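# About Nirness

Nirness teaches people to teach robots. We have been at it since February, in two rooms above a tile shop in Hotdale, and the tile shop has been very patient.

The idea is simple enough. Instead of writing code for every small movement, you take the controls and do the job yourself, and the robot learns from your attempts. Most beginners assume this will be easy. Most beginners then spend a morning trying to pick up a book.

Our founder, Tsegereda Gashaw, drove cranes before she drove robots, and holds that the two differ mainly in how much people shout. She wrote the six-week course, and still marks every demonstration herself, with a red pen, on printouts.

Pupils begin in Tarar, our simulated living room, where breakages are free. There's a potted plant on the table and a button-backed armchair to get round, and you may drive into either as often as you like.
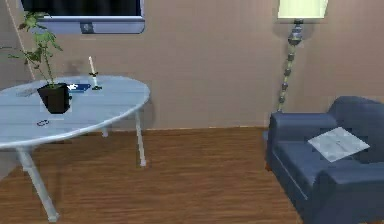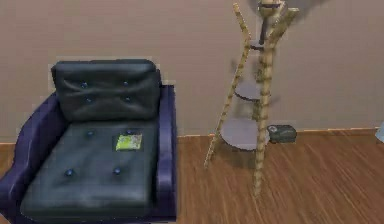 After Tarar comes hand-guiding, where you hold the arm by the wrist and walk it through the task. It is a bit like teaching an uncle to waltz. Go slowly, don't stop to scratch your nose, and remember that the robot will copy the hesitation as faithfully as the rest.

We ask for 53 clean demonstrations before you move on. Our record for the most attempts needed to get them is 199, held by a man who now works for Nalteck and would like us to take this paragraph down.

Classes are kept to 6 pupils, with 2 sets of controls, so expect to share. Tea is provided. Biscuits depend on who went to the shop.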